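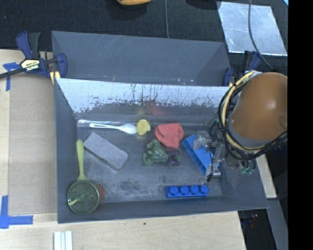
A gray bin with a white plastic spoon and a small yellow object at the back. Photo: Kirsty MacAulay

The car parts industry has a habit which I would like to argue against. When sales become slow, the first thing the big companies cut is the order to the small supplier, and they cut it late, by e-mail, after the supplier has already bought the material. Everybody calls this flexibility. I think it is only a way of moving the risk to the company which can carry it least.

I worked for eight years in purchasing at Martens, where we made seat frames and some small brackets for two vehicle makers. After that I moved to the other side of the table, to a molding company in Nestavdale with 100 employees. So I have written the e-mails I am complaining about, and I have also received them. I did not enjoy either, but I must say that writing them was easier.

Let me explain how it usually goes. The vehicle maker gives a forecast for the year. The forecast is not a promise, and this is written in the contract in very clear words. But the supplier is also asked to show that he has enough capacity for the whole forecast, plus a reserve. To show this, he must buy machines, rent a hall and train people before the first part is delivered. If the model sells well, all are satisfied. If it does not sell, the forecast is "adjusted", and the supplier keeps the machines, the rent and the loan.

In July we had such an adjustment. A new assembly line in Morkine, for which we had prepared a set of door clips, was postponed to the next year. The plant was already built. The reason given was the demand in the region, and I have no doubt that the demand was weak. We had ordered two injection machines for this project. One of them could be used for other work. The other one was too big for anything else we had, and it stood with its cover on for the rest of the year. The bank did not postpone the payments.

My former colleague Chaminda Pathirana, with whom I still discuss these matters, thinks that I am sentimental. According to him, a supplier who signs a contract without guaranteed volume has accepted the risk and should have put it in the price. This is correct in theory. In practice, the price is compared with the offers of other suppliers, and the one who puts the risk in the price loses the business to the one who has left it out. The careful company is punished first, and the careless one is punished later. I have seen both, and after a few years you have fewer suppliers, and the vehicle maker wonders why the parts have become expensive.

There is another argument which I take more seriously. Vehicle makers themselves do not know what will sell. The change to electric models has made the planning very difficult, and a plant which was planned for one kind of drive may need to be changed for another before it opens. Tahmineh Jalali, who taught me most of what I know about planning, used to tell us that a forecast for five years is a letter to Santa Claus. I agree with her. But if the buyer does not know the future, the supplier knows it even less. He sees only one part of one model, and usually he hears about the delay after the newspapers.

What I would propose is quite modest. First, the tooling and any machine which is bought for only one project should be paid by the customer in fixed installments, which continue also when the start is moved. Some customers do this for tooling already, so the method is known. For machines it is rare, and it should not be. Second, a delay of more than one quarter should give the supplier the right to open the price again. At present the price is fixed on the assumption of a certain volume, and when the volume goes down by half, the price stays where it was, as if it had nothing to do with the matter.

I also would like to see forecasts shared with the lower levels at the same time as with the big suppliers. At Ilness, a company of 500 people which buys clips from us, they began to send us the customer's schedule on the same day they receive it. Eglė Rätsep from their logistics department needed a long time to get permission for this. It cost them very little, and we have stopped ordering resin for cars that will not be built. I do not understand why it needed so many signatures.

Some readers will answer that all this makes cars more expensive. Perhaps a little. But the cost of an idle machine does not disappear when it stands in somebody else's hall. It comes back in the next offer, or it comes back when the supplier closes and the customer must move the tools to another town in great hurry, with trucks by night and people working on holidays. I took part in one such move when I was at Martens. The trucks alone cost more than the support for which the supplier had asked us in the spring, and which we had refused him in a letter of four lines. I had drafted the letter.

Contact: Ľubica Hrubý, via the editorial office | © All rights reserved | Back to top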